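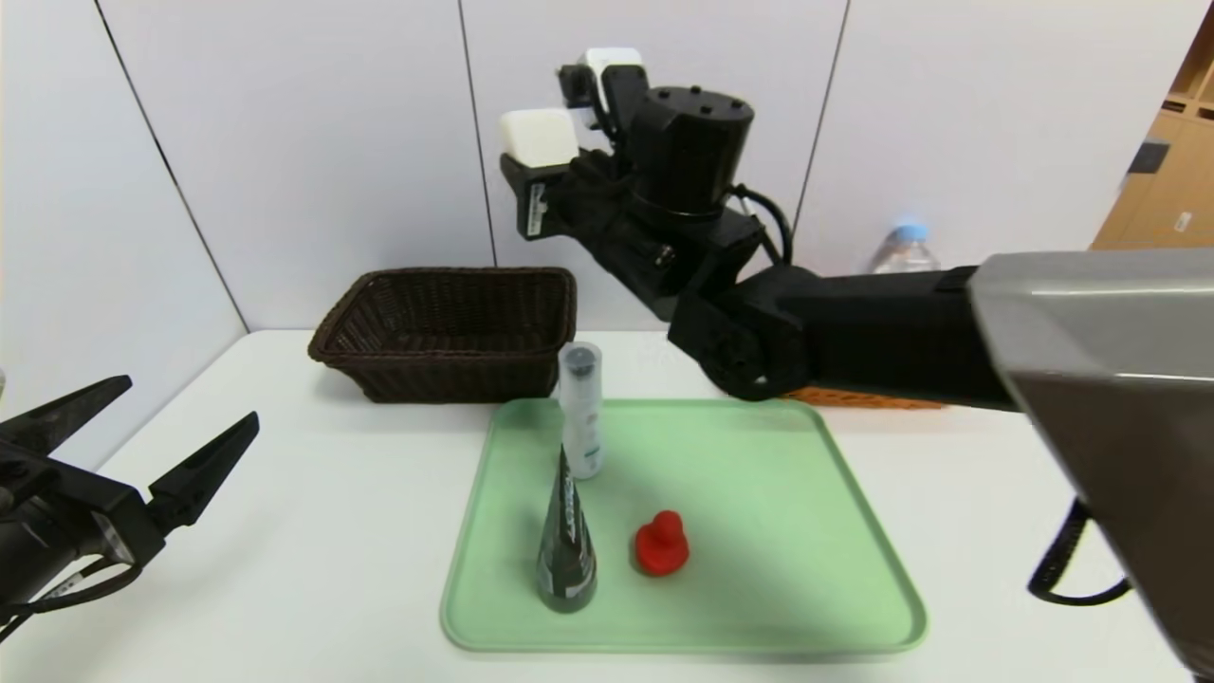
Botitton says to start with the water meter, and I'd go along with that, but perhaps I should set out my trouble properly first.

Water bill nearly doubled, where do I begin?

We moved to Braltitz in May and our first bill from Endent has come to 728 pounds. There are only 2 of us and we have no garden to speak of. I have listened at every pipe in the house - not a drip anywhere. Any kind advice gladly taken!

Posted by mossygate
Oh, you poor thing, I do feel for you. Read the meter last thing at night, use nothing, then read it again before the kettle goes on. If it has moved, turn off the inside stop tap and watch the dial. Still turning means the leak is likely outside, so ring Endent and ask about a leak allowance.

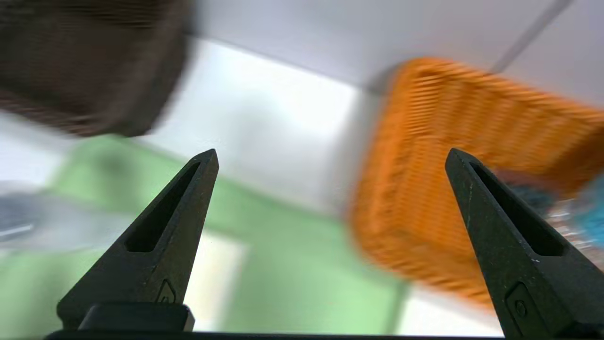 Other replies

Posted by tallkettle
Check the loo. Ours was trickling down the back of the pan for ages and we never heard it. Bit of food colouring in the cistern, wait an hour, see if it shows in the bowl. New washer from Cartwright sorted it.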